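Home | Guides | Field Kits | Hydrophones | Downloads | Contact

Stilach Shore Recorder - Set-up Guide
Section 4: Preparing and deploying the hydrophone

By Petronella Nkosi
Updated February

This section covers the Stilach recorder when it is used from a small boat or a dock to log dolphin and porpoise sounds. It assumes you have charged the battery pack and formatted the memory card (Section 3). If you are working from a fixed mooring, go to Section 6 instead.

Check your permit before you start. In many places you need one to work near marine mammals even if you never touch them, and the conditions may set a minimum distance. Keep a copy on the boat.

4.1 What you need

Stilach recorder and battery pack
Halora hydrophone with its 20 meter cable
Drop weight and swivel
Two rubber cable clamps
Silicone grease (the small tube in the lid pocket)
Freshwater spray bottle
Log sheets, pencil, plastic tray or dish for small parts
Headphones

4.2 Checking the hydrophone

1. Lay the cable out in long loops on a dry surface. Run it through your fingers and feel for nicks, kinks or soft spots. Do not use a cable with a cut in the outer jacket, even a shallow one.

2. Look at the rubber around the sensing element. It should be smooth. Cloudy rubber is normal after a season. Cracked rubber is not.

3. Wipe the element with a soft cloth and fresh water. Do not use alcohol, window cleaner or sunscreen wipes.

4. Put a thin film of silicone grease on the connector O-ring. If you can see grease squeezing out when the connector is closed, you used too much. Open it, wipe it and try again.

5. Plug the connector into port A and turn the collar until it clicks. Hand tight is enough.

CAUTION: Never lift or lower the hydrophone by the connector end. The cable is strong in a straight pull and weak where it enters the plug.

4.3 Setting the recorder

1. Hold the power button until the green light stays on.

2. Set the clock from a phone or GPS. Everyone on the survey should set their watches from the same source. Sightings that cannot be matched to the recording are of little use later.

3. Choose the filter. For small boats, start with the 200 Hz high-pass filter on. It takes out most of the wave slap and hull noise and leaves dolphin whistles alone. Turn it off if you are after large whales, whose calls can sit well below that.

4. Set the gain to 20 dB. Put on the headphones and tap the element lightly with a fingertip. You should hear a dull knock and see the level bar move. If the bar goes red, lower the gain one step.

5. Set the file length. The factory setting is 20 minutes. Shorter files are easier to copy, but there is a small gap between one file and the next.

Note: Porpoise clicks are too high for people to hear. Silence in the headphones does not mean there are no porpoises. The Fovo software will show the clicks on screen afterward if the sample rate was set to High.

4.4 Lowering the hydrophone

1. Stop the engine and switch off the depth sounder. Wait until the boat has lost way.

2. Clip the drop weight to the swivel. The weight hangs below the element and must not touch it.

3. Fix the first clamp at the rail and the second a meter inboard, with a slack loop between them. The loop keeps the boat's movement from reaching the recorder.

4. Lower hand over hand. Stop well short of the bottom. Sand and rock will both damage the element, and shrimp noise is worse down there anyway.

5. Start recording and say the date, time, station name and observer initials out loud while holding the talk button.

6. Write the same details on the log sheet.

CAUTION: If animals come toward the boat, leave the hydrophone where it is and keep the engine off. Do not haul the cable quickly past them. Raise it slowly once they have moved away.

4.5 Rinsing and packing away

1. Stop the recording before you unplug anything. Wait for the green light to go out.

2. Spray the cable and element with fresh water as they come up.

3. Dry the connector, open it, and fit both caps straight away.

4. Coil the cable loosely, over and under. Do not wrap it around your elbow.

5. Store the recorder with the lid seal clean and the battery at 70 percent if it will not be used for more than a month.

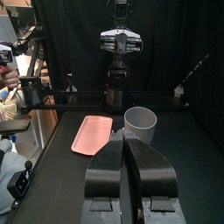
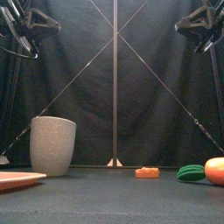
Small parts are the things most often lost from this kit, so deal with them before the boat is back on the trailer. Take off the swivel, the split ring and the two connector caps and rinse them together in fresh water. Put them down in something with a rim, such as the pink tray in the first picture, and keep it on a flat surface away from the rail. A cup like the speckled one on the table in the second picture will hold pencils, but do not use it for O-rings, which stick to the inside and get left behind. When everything is dry, count the parts against the list in the lid and close the case. Spare caps and O-rings can be ordered as the Liao parts bag.

Next: Section 5, Copying files and naming stations

3 comments

Tegan Rutherford
Is the high-pass filter applied to the saved file or only to the headphones? We did a morning with it on and I'd like to know if the low end is gone for good.

Petronella Nkosi
Tegan - it's applied to the saved file, so yes, anything filtered out can't be brought back. I'll make that clearer in 4.3.

Ourania Vrettos
The talk button on ours sticks after it gets salt in it. A squirt of fresh water around the edge and a few presses freed it up. Might be worth adding to the rinsing steps.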